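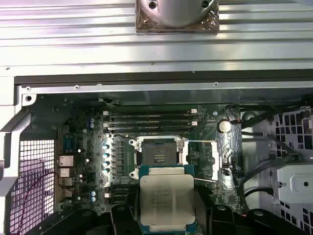 Figure 6.1 Memory slots on a computer motherboard, with a finned aluminum panel overhead.

Chapter 6
Where Did I Put That? Memory and Forgetting

Roscoe Mahmoud could recite the batting order of his childhood baseball team and the full text of a cereal commercial. He could not, on the morning of his wedding, remember where he had parked. He walked the streets near the hall for most of an hour in rented shoes, and he was late.

Most of us have a parking story. We tend to tell it as a story about a faulty machine, and the machine we have in mind has changed with the times. Plato compared memory to a block of wax. Later writers preferred libraries, then telephone exchanges. Your own generation has probably settled on the computer, in which information goes into a slot and waits there politely until called for.

Human memory is less polite. When you recall your first day of school, you rebuild it from scraps: a smell, a hallway, something your aunt said at dinner years afterward. The rebuilt version feels exactly like the original, and you would swear to it in court. People do, with results we will look at in Section 6.4.

Consider a classroom study by Emese Medve and Telma Tapia. They asked 300 first-year students to write down what they had eaten, worn and worried about on the day they moved into their dormitory. In July, long after the students had forgotten the exercise, they asked again. About 200 of them changed at least one major detail. Several who were shown their earlier answers insisted that the handwriting was theirs and the facts were wrong.

This chapter begins with encoding, the business of getting an experience into memory in the first place. (Roscoe's problem, we suspect, began here. He was thinking about his vows when he locked the car.) We then turn to storage, to retrieval, and to the several ways of forgetting, some of which you will practice between now and the final exam.

Before reading on, write down everything you remember from Chapter 5. Take your time. Keep the page, however short it is, for the activity at the end of Section 6.2.

Key terms: encoding, storage, retrieval, interference, source confusion

© Sundqvist Textbooks | Contact | Back to top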